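Paying for travel between sites: what changed and what to check

March 18, 2021

Employers who send staff from one site to another during the day should look again at how that time is recorded. We have had several calls on this since December, most of them from small firms that pay by the hour and have more than one building.

The starting point is simple. Travel from home to a fixed place of work is not normally working time for minimum wage purposes. Travel from one place of work to another during the working day normally is. If an employee clocks out at the first site and clocks in again at the second, the gap between the two will often have to be paid, whatever the rota says.

One client, a supplier with premises in Wostley and Clumunmont, had treated the drive as an unpaid break. Staff were told to eat on the way. When the payroll was checked, 190 shifts had to be corrected, and three people had fallen below the minimum rate in at least one pay period. The arrears came to a little under £2,000. The firm paid them before anyone brought a claim, and that was the right decision.

Edgardo Belmonte, who handled the file for us, makes the point that the contract in that case said nothing at all about travel. The managers had carried on with an arrangement made by a previous owner, and it had never been written down.

A rest break has to be a real break. Someone who is driving from one site to the next because the employer needs them there is unlikely to be having one. Paying mileage does not settle the matter either. Mileage covers the cost of using the car and does not count as pay for the hours.

Things to check now:

Does the contract name one place of work or several?
Are clock-out and clock-in times kept for each site, and does anyone compare them?
Does the hourly rate still clear the minimum once travel is added in?
Have managers at each site been given the same instructions?

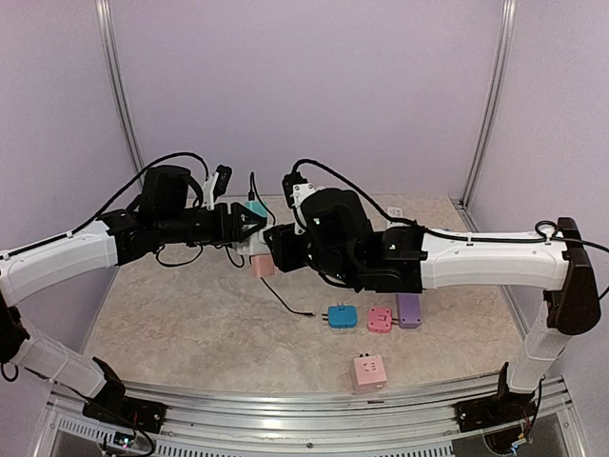

Two robot arms over a marble-patterned tabletop.

Agency workers need separate attention. If the agency runs the payroll, it can only pay for the hours it is told about, so the timesheet should show the travel. We have seen Koo and Masar timesheets with no space for it, and in both cases a handwritten line was added and accepted.

Records should be kept for at least as long as a claim could be brought, and preferably longer. If you find an underpayment, work out the full amount and speak to us before writing to staff.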